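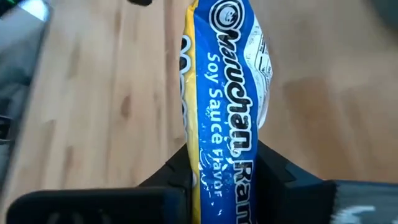
I bought the Brukwood electric kettle in December, after the old stovetop one lost its whistle. I use it four or five times a day for tea, oatmeal and instant noodles, so it has had a fair trial.

The base is small and sits flat. A full kettle comes to a boil in a little over four minutes, and two cups take less than half that. The lid opens wide enough to get a sponge in. The handle stays cool, though the steel sides do not, and my neighbor Melina Makris found that out when she reached past it for the sugar.

My main complaint is the spout. Pour slowly and water runs down the front — pour fast and it's fine. The level marks are on the inside and hard to read in the evening. The cord is also short, and I had to move the toaster.

I paid $68. The Skomum I looked at first was cheaper but had a plastic lid, and I didn't want that. Scale builds up quickly with our water, so I run vinegar through it once a month. Four stars. I would buy it again on sale.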